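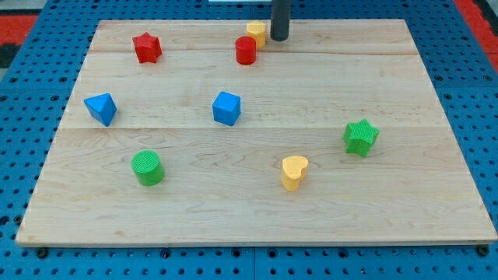

Unit 2: Reading a Condominium Resale File

Scope. These notes cover the papers a buyer's agent reviews before a condo offer becomes binding. Rental units are handled in the next unit.

Terms
Common element: any part of the property owned jointly by all unit owners.
Limited common element: jointly owned, but reserved for one unit, such as a balcony or an assigned parking space.
Reserve fund: money held for major repairs, kept apart from the operating account.

Percentage interest
Each unit carries a share of the whole, fixed in the declaration. Shares across the building must total 100 percent. Monthly dues normally follow the share - check the declaration before assuming so.

Worked case: Mathias Court, Prornville
The building has 93 units. The association levies a special assessment of $1,000 per unit for roof work, flat rate.
Total levied: 93 x $1,000 = $93,000.
The levy was approved in January and is payable in 2 installments. A contract signed between installments should state which party pays the second. If it does not, local custom may not settle the matter.

Documents to request
Declaration and bylaws
Current budget and reserve study
Master insurance certificate
Statement of unpaid dues on the unit

Reading: Pomo Towers declaration, sections on use and leasing. Compare with the Protau Place bylaws and note where the two differ on pets.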